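Sutport Institute of Applied Studies
Office Practice and Workplace Organization
Handout 6: The Working Desk – Layout, Cables and Small Storage

This handout accompanies the sixth lecture of the course. Students are expected to have read it before the practical session and to bring a sketch of a desk they use regularly. The sketch need not be to scale.

1. Zones of the desk

For the purposes of this course, a desktop is divided into three zones. The primary zone is the area a seated person can reach without leaning. It holds the items in constant use, usually a computer and a writing pad. The secondary zone can be reached with an extended arm and holds items used several times a day. Everything beyond it is the outer zone.

Zones are always drawn from the position of the chair. Students frequently draw them from the visitor's side, and marks are deducted for this in the written assignment.

2. Equipment and its cables

Each piece of powered equipment takes up more of the desk than its own footprint. A power adapter, a data cable and the slack in both must be counted as part of the item. Adapters left near the front edge, with the cord hanging down, are to be recorded as a fault in the desk survey. So are loops of cable lying across the working surface.

The desk below has a laptop near the middle and a black adapter in front of it, toward the front edge. Several black cables lie in a tangle at the front left, and a wooden tray with narrow slots stands at the right. In the terms of Section 1, note that the chair is on the far side. 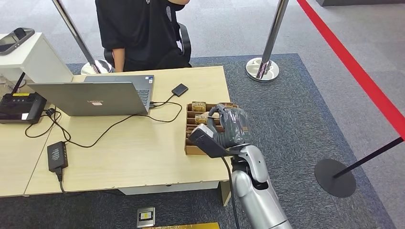
3. Slotted trays

A slotted tray keeps small packages upright and separate, so that one can be taken out without disturbing the others. It suits cartons, envelopes and thin boxed supplies. Loose items such as clips belong in a lidded container.

The following rules apply to the practical session:

Assign slots before filling the tray, and write the assignment on the survey sheet.
Place one item in each slot.
Leave at least one slot free for incoming items.
Turn printed labels toward the seated user.

The Calum and Hollano layouts discussed in the lecture differ mainly on the last point. Either is accepted, provided that it is followed consistently – mixed layouts are returned for correction.

4. Assignment

Survey one desk and submit a plan showing the three zones, all powered equipment and the route of every cable. Attach a commentary of 400 to 1,000 words. The commentary should propose no more than four changes and state which zone each one affects.

Completed work is to be left in the tray outside Room 409. Replacement survey sheets are available in Room 418. The corrected plans will be returned in June.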